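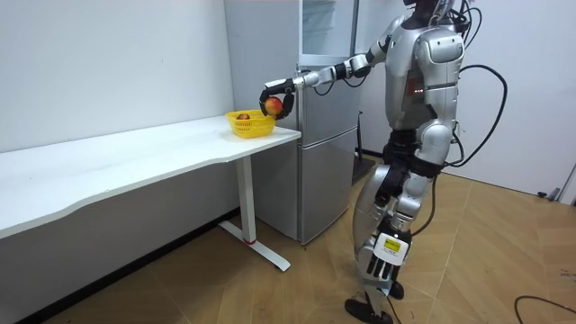 The Fruit Drawer Promise

Every few years someone sells us a new way to keep fruit from going bad. This year it is the sachet. You drop it in the crisper, close the door and, if you believe the box, your apples stay crisp until long after you have forgotten buying them.

Jotari sells a pack of two for $15. Its rival Istel charges more and adds a plastic dial that you turn to the month you opened it, a job my kitchen used to give to a pencil. Both say they soak up ethylene, the gas that ripening fruit gives off. The gas is real enough. I have more trouble with the sums.
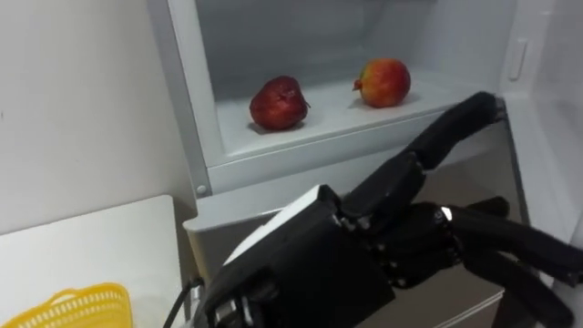
Jotari's leaflet says fruit lasts "up to 63 percent longer." Longer than what? The small print mentions a sealed chamber, kept at one temperature and never opened. My refrigerator gets opened by teenagers. I asked the company how the sachets did in ordinary homes and was sent the same leaflet again, this time as a PDF.

Istel was a little more open. It pointed me to a survey of 1000 customers, most of whom said their fruit "seemed fresher." People who have just paid for a fruit saver do tend to think so – I would too.

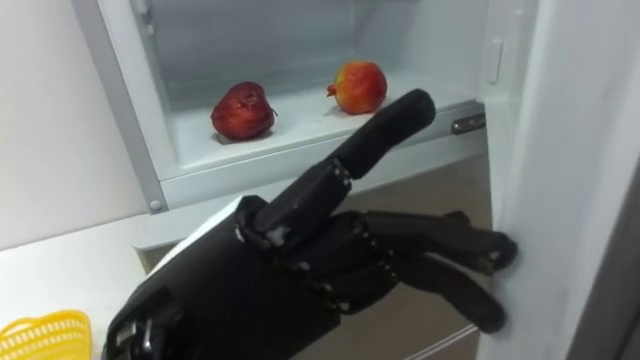

Cold does most of the work anyway, and you already pay for that. Keep apples away from the lettuce. Take out the one with the soft spot. Buy fewer at a time, if the store will let you; the Ifans near me now sells most of its apples in bags too big for any household I know, with a rack of sachets hanging beside them.
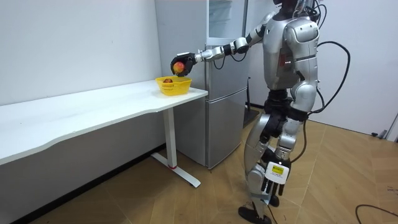

A silver-and-white humanoid robot near a long white table.

Trastis, a third brand, is due in stores in July with a sachet that it says can be recharged in sunlight. I plan to try one, and to keep the receipt.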